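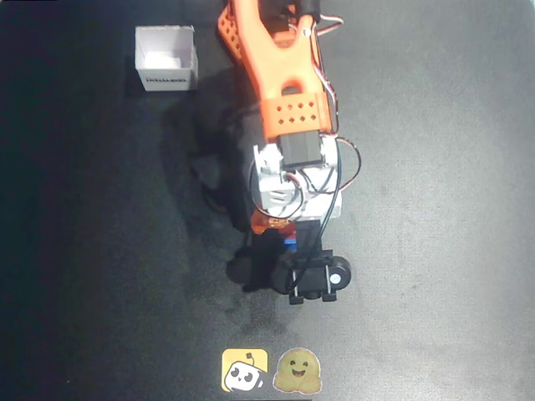 ## When the wrist drops out halfway through a reach

I lost most of an August weekend to this fault, so I'm writing it up while I still remember the order I did things in. My arm would start a reach, get partway down, and then the wrist went limp. Everything above it kept holding. Restart the script and it was fine again for another minute or so.

I blamed the software first (of course I did) and rewrote half my read loop. Don't do that! Go for the wires.

**1. Cut the power.** Hold the arm up with your free hand before you flip the switch — it will fall, and mine has a camera on the end that I'd like to keep.

**2. Wiggle test.** Power back on, arm propped on something soft, torque off. Ping the servos in a loop and gently bend each cable near its plug. Mine dropped servo 4 every time I touched the loop beside the wrist.

**3. Look at the slack.** My loop was long enough to catch on the bracket when the wrist rolled, so each roll tugged the plug a hair. Trí Chu had warned me about this and I'd nodded and done nothing.

**4. Swap the cable.** Power off again. Pull by the plug, never the wires. If the old one clicks in loosely, toss it.

**5. Reroute and tie.** Roll the wrist by hand to both ends of its travel before tightening any zip tie. You want a soft curve at each end, nothing tight.

**6. Run it slow.** I did 86 reaches at low speed with my hand on the switch, then 243 at normal speed. No dropouts so far.

If yours still cuts out after a new cable, try the next one up the chain. Mỹ Đàm's bad plug was at the elbow.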